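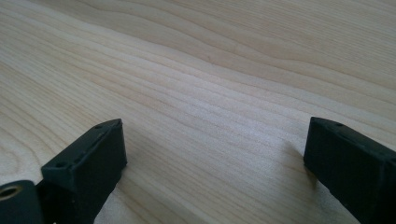 Gripper open over the bench, nothing between the fingers.

Hand grippers at our packing shop – how do I keep my crew from hating this?

Posted in Workplace & Shop Floor, Tue 22 June

Hi all, longtime reader, first time I've had anything worth asking. I lead the day crew at a small kitting shop in Castolham. We put together hardware packs for furniture companies, so it's bags of screws, dowels, brackets, felt pads, that kind of thing, all done by hand on wood-top benches. There are 13 of us on days.

Since spring the company has been bringing in an automated cell from an outfit called Vadlow. Before the robot can do our packs, people have to do them with a hand-held gripper that has a camera on it, and the recordings go off to train the thing. It's two black fingers you open and close, and you pick up every part with those and keep your own fingers out of it. I've done my share. Dowels are fine. Flat washers on a smooth bench are misery, and my thumb is sore by lunch.

My trouble is the crew. A couple of them like it because it's a change. A few do it and grumble. One of my best packers flat out told me she isn't going to teach a machine to take her chair, and I didn't have a good answer for her. Management says no layoffs, but that's been said out loud at a meeting and I haven't seen it on paper. Also our pack rate is still being tracked the same as before, even on gripper days, and you can guess how that looks on the board. We had a bench finish 55 packs on a shift where they'd normally be way past that, and somebody upstairs asked me why.

Has anyone been through this? What did you ask for, and what should I be telling people? I don't want to sell them something I don't believe myself.

drollen_dayshift

Fix the rate thing first, this week if you can. I was a line lead when our plant did the same kind of recording (different vendor, small plastic fittings) and what soured everybody was getting dinged for being slow at a job that is slow. The worry about the future was there too, but people can live with a worry for a while. Getting a talking-to on Friday over a number that was never fair, that's what makes them put the tool down.

What we got, after some back and forth:

Gripper hours came off the rate board completely and went on a separate sheet. Nobody upstairs compared the two.

Turns of 51 minutes at most, then back to regular packing. Odd number, I know, it's what fit between our bell times. My wrists were very glad of it.

Sign-up instead of assigned. We had 10 people put their names down once it stopped costing them anything, and I'd been expecting maybe half that.

A say in which packs went to the robot. We gave it the boring ones with the long runs and kept the fussy short orders.

As for your packer, I wouldn't argue with her. She might be right! Let her stay on hand packing and don't let it count against her. Ours went live in November and the jobs did change: fewer people bagging, more people loading trays, checking packs and clearing jams. Nobody on my crew was let go, but two who left weren't replaced, and I'd be fibbing if I said folks didn't notice. I'd tell your people something like that, plain, and say what you don't know. And ask for the no-layoffs promise in writing, with a date on it. If they meant it at the meeting they can type it up.

One last practical thing – for washers, try sliding the part to the bench edge and catching it there. Check with whoever takes the recordings first, though, they may want it done straight off the tabletop.

sukprasert_line4

we have this at my work. its fine. get the looser spring if they offer you one, way easier on the thumb

benchrat

Ask who owns the recordings and whether they pick up voices. Ours did have sound on for the first stretch and people had been chatting away the whole time about all sorts of stuff. It got switched off when we complained, but it should have been mentioned on day one.

Also ask about pay. If your people are showing a machine how to do the job, that's training work, and at my place trainers get a bump on the hourly. We got it for gripper hours only, and it took a while, but we got it. I'd bring it up in the same conversation as the rate board so it doesn't turn into two separate fights.

tapegun_tuesday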